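Ticket 826
Product: Vikmont storage heater, hallway unit
Opened: 9/26/20
Status: Waiting on customer

Customer wrote:
The heater trips the breaker when the night rate kicks in. Not every night, which makes me doubt the "faulty element" story I got from Diswood over the phone. A bad element should trip it every time, or so I'd think. I bought the unit in February and it ran fine until this month.

Support reply:
Please reset the thermostat to 2 and leave it for a full charge cycle. If the breaker trips again, replace the element.

Customer wrote:
Did that. It tripped at 11 minutes past the start of the cycle, then ran without trouble the following night on the same setting. I don't see what the thermostat has to do with it.

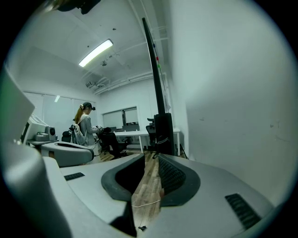
The breaker is a Tuvex, rated 40 amps, and it feeds the water heater too. Both come on with the night rate. Has anyone there added up the load? I asked on the phone and was told it "shouldn't matter." I'd like that in writing before I pay for an element.

Support reply:
Thank you for the extra detail. We have passed this to Stougaard, who handle wiring questions. Please leave the water heater off for two nights and report back.

Customer wrote:
One night done, no trip. That proves very little, given that it skips nights anyway. Will try the second and then a third, whatever the instructions say. Please keep the ticket open.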